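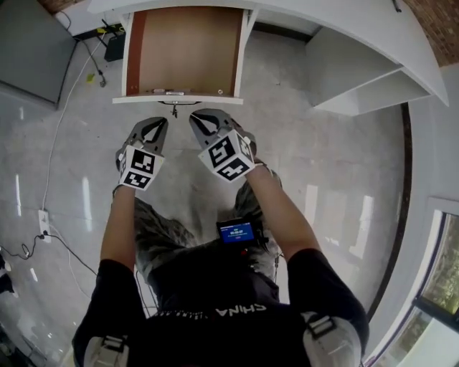
4. Cocción de marisco vivo en la olla Prasiler

Este capítulo vale para la olla Prasiler con cesta extraíble. Si la suya no lleva cesta, tiene el modelo antiguo y le tocará pescar los bichos con pinzas, como hacían nuestros abuelos, que tampoco se quejaban tanto.

Los tiempos están pensados para buey de mar, centollo y nécora. Para langosta y bogavante, vaya al capítulo 5. Para percebes, pregunte en Galicia, donde encontrará tantas respuestas como cocinas.

4.1 Antes de encender nada

1. Saque el marisco de la nevera y compruebe que se mueve. Un buey de mar perezoso es normal; uno que no reacciona al tocarle las patas va a la basura, por caro que haya sido.

2. Deje las gomas de las pinzas puestas. Hay quien las corta por estética. El buey de mar lo agradece a su manera.

3. Monte la cesta Zoline en el interior de la olla con las asas hacia arriba. Debe oírse un clic. Si no se oye, gírela un poco y vuelva a empujar sin dar golpes: la cesta es de acero, pero las pestañas son bastante más sensibles.

4. Llene de agua fría hasta la marca MAX. La marca ya tiene en cuenta el volumen del marisco; no hace falta que sea usted prudente por su cuenta.

5. Añada la sal. Sí, toda esa sal. La proporción figura en la tapa y corresponde, más o menos, a la del mar. Si dispone de agua de mar limpia, prescinda de la sal y pase al punto siguiente con aire de superioridad.

NOTA: el laurel es optativo. Con 2 hojas basta. La cebolla, la zanahoria y el puerro son para el caldo, y esto no es un caldo.

4.2 Cocción

6. Coloque la olla en el fuego más grande y tápela. El termómetro Kong de la tapa empezará a marcar a partir de 46 grados; por debajo de esa temperatura la aguja no se mueve, y llamar al servicio técnico para contarlo no la anima.

7. Para buey de mar y centollo, introduzca las piezas con el agua todavía fría. Al echarlas en agua hirviendo tienden a soltar las patas, y servir un centollo por fascículos desluce mucho.

8. Para nécora, siga la misma regla. Verá recetas que dicen lo contrario -- cada familia tiene la suya y la defiende en Navidad.

9. Cuando el agua rompa a hervir con fuerza, ponga en marcha el temporizador:

Nécora: 9 minutos
Buey de mar o centollo de un kilo: unos 20 minutos

Las piezas más grandes piden algo más de tiempo. Consulte la tabla del interior de la tapa, que es legible siempre que no se haya lavado con estropajo.

10. No levante la tapa para mirar. El marisco sigue ahí.

PRECAUCIÓN: el vapor sale por la ranura situada frente al asa larga. Oriente la ranura hacia la pared, nunca hacia el pasillo por el que va a entrar su cuñado con las copas.

4.3 Escurrido y enfriado

11. Apague el fuego. Levante la cesta por las dos asas, con guantes, y engánchela en el borde de la olla. Deje que escurra sin sacudirla.

12. Pase las piezas a un recipiente con agua, hielo y un puñado de sal. Sin sal, la carne queda aguada.

13. En cuanto pierdan el calor, retírelas del hielo y colóquelas boca arriba, con el caparazón apoyado en la bandeja. Así los jugos se quedan dentro -- es la parte por la que discuten los comensales.

14. Cubra con un paño húmedo y guarde en la nevera hasta la hora de comer. Consúmalo en el día.

PRECAUCIÓN: no vierta el agua de cocción en macetas. Tiene la sal que usted mismo le puso en el punto 5.

4.4 Limpieza de la cesta

15. Aclare la cesta con agua dulce nada más terminar. La sal seca mancha el acero y las manchas no están cubiertas por la garantía.

16. Para el olor, hierva agua con medio limón. Si persiste, revise el cubo de la basura antes de culpar a la olla.

NOTA: la cesta admite lavavajillas. El termómetro Kong no, aunque quepa perfectamente.

Archivado en: Manuales > Ollas y cocción > Marisco

Skamton Menaje | Contacto y recambios | Texto revisado el 2019-09-28 | Todos los derechos reservados | Volver arriba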